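Tassen aufstellen per Teleoperation: wie macht ihr das?
Forum > Robotik > Lernen durch Vormachen

Enar
Themenstarter, Februar

Moin zusammen! Ich sitze seit Kurzem an der Fernsteuerung und bin völlig begeistert. Aufgabe: Tassen greifen, wenn nötig aufrichten und nach hinten zur Gruppe stellen. 386 Durchgänge sind im Kasten, und langsam fühlt sich der Greifer an wie die eigene Hand (na ja, fast). 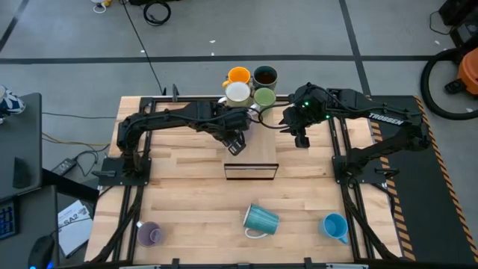

Re: Tassen aufstellen per Teleoperation

Pralis

Schönes Projekt! Liegende Tassen würde ich aber erst mal weglassen. Erst das saubere Greifen von oben, dann die Sonderfälle.

Enar

Gerade die machen doch den Spaß! Bei der türkisen gehe ich mit offenen Fingern flach ran und schaue fast nur noch auf das Handgelenkbild. 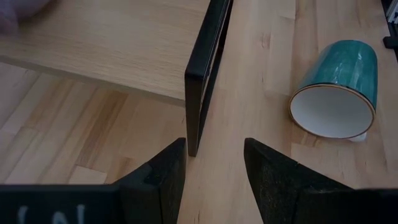
Selvanayagam

Da bin ich bei Enar. Wer nur stehende Tassen vormacht, bekommt eine Policy, die bei der ersten umgekippten ratlos in der Luft hängt. Allerdings: 386 sind wenig, wir haben bei uns 1.536 gebraucht. Und wechselt die Startpositionen!

Beim Henkel hilft uns der Blick von der Seite, da sieht man viel früher, wie er liegt.
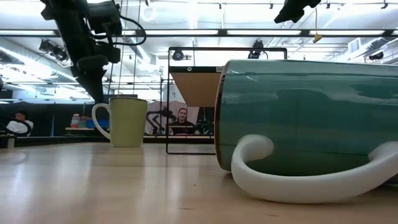

Außerdem beim Vormachen nicht zögern. Jede Denkpause lernt das Modell brav mit, das ist bei uns richtig schiefgegangen.

Pralis

Mit den Pausen einverstanden, mit dem Rest nicht. Mir waren 16 ruhige Durchgänge immer lieber als ein Haufen hektischer.

Enar

Ich probiere beides, super Tipps! Nächste Runde dann mit zwei liegenden:
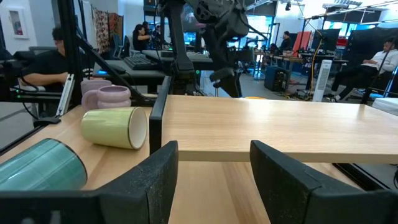 Re: Re: Tassen aufstellen per Teleoperation

Birdale

Mit welcher Bildrate nehmt ihr auf?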